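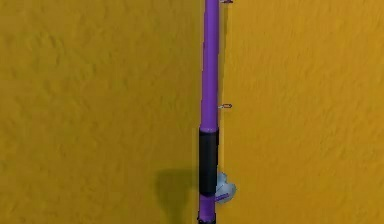

Simulated fishing rod with spinning reel, guides and reel on the same side.

Workshop tips: long and slender items at the robot bench
Issued by the Dordale Shared Workshop. Please read before booking the arm.

In August the bench arm dropped a fishing rod during a sorting job. The rod had been gripped by the upper blank, well away from the reel. As the arm lifted, the heavy end swung down, the rod turned in the fingers and the tip struck the side guard. The member at the bench, Loan Ninh, pressed the stop button and was not hurt. One line guide was bent and the blank cracked 8 cm above the grip.

The job had been tried 493 times in simulation without a drop. On review, the model rod was found to have its weight spread evenly from end to end, with no allowance for the reel. The settings have since been corrected and members are asked to observe the following.

Before the job
Find the balance point by resting the item across one finger, and mark it with masking tape. On a rod with the reel fitted, it will lie nearer the handle than many people expect.
Enter the true weight of each part. Do not accept the default figure in the Zuller software.
Remove hooks, weights and loose line.
Wipe the grip with a dry cloth. Oil and polish make foam and cork slippery.

During the job
Hold the rod by the grip or as near the tape as the reel allows. The fingers must not close on a line guide.
Set the lift to the lowest speed for the first 2 runs.
Stand outside the yellow line with the guard closed. A rod can reach further than the arm itself.
Do not try to catch a falling item.

If something slips
Press stop and wait for the arm to come to rest. Switch off at the wall before opening the guard. Run a cotton bud round each guide; any snagged fibres show a chip that will cut line. A cracked blank should not be glued and returned to use.

Worn finger pads are to be changed after 2,000 grips. Spare pads are kept in the Sostside cupboard, second shelf. Faults should be written in the bench book before leaving, including those which caused no damage.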